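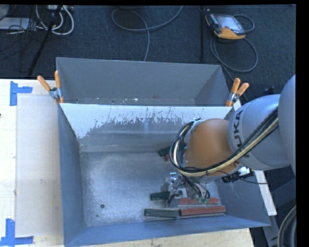
Wear is the slow loss of material from a surface that rubs against something else. It is the reason a key stops fitting, a stair tread dips in the middle, and a knife needs sharpening. For this unit you need to be able to look at a worn part and say which kind of wear you are seeing. Metal bins are a good place to start. The one in front has thin dark scratches and chips along the top of its back wall, and its floor is scuffed and speckled. Scratches and scuffs are separate entries on the record sheet, so get used to writing them down separately.

## Kinds of wear

**Abrasive wear.** A hard surface or a hard grain cuts a softer surface. Sand in a hinge is the usual case. The marks are narrow and often run in the direction of travel. If the grain is fixed to one of the surfaces, as in sandpaper, we call it *two-body* wear. If the grain is loose between the surfaces, it is *three-body* wear. Two-body wear normally removes material faster.

**Adhesive wear.** Two surfaces press together hard enough that small high spots bond. When the surfaces move, the bond tears and a bit of one surface goes with the other. You will hear this called galling when it is severe. Stainless bolts are known for it. Grease helps.

**Fatigue wear.** The surface is loaded and unloaded many times. Cracks start at or just under the surface, join up, and a flake comes out. Look for pits with fairly sharp edges. Ball bearings and gear teeth fail this way.

**Corrosive wear.** Rust or another film forms, rubbing takes it off, and fresh metal is exposed to form more. Neither process alone would do as much damage.

Most real parts show more than one kind. Name the main one first.

## Estimating volume lost

We use the simple form of Archard's equation:

V = K × F × s / H

- V is the volume worn away
- K is the wear coefficient (no units)
- F is the load pressing the surfaces together
- s is the total sliding distance
- H is the hardness of the softer surface

Double the load and you double the loss. Double the hardness and you halve it. The equation says nothing about speed or temperature, so do not use it for a part that runs hot.

Worked case: a block slides 3000 m under a fixed load F. If the load is raised by a factor of 2 and the distance stays the same, V also goes up by a factor of 2. If the block is then swapped for one with 2 times the hardness and K does not change, V returns to its first value.

## Before the September lab

Read the Figueroa notes on hardness testing, skipping the section on coatings. Iker Collado has the sample trays and will hand them out at the door. Work in pairs. Clean the sample with the solvent wipe, let it dry, then look at it under the low lens before you go to the high one. Sketch the direction of the marks with an arrow.

Lab reports go to Shiuli Kodikara. Put both names on the first page.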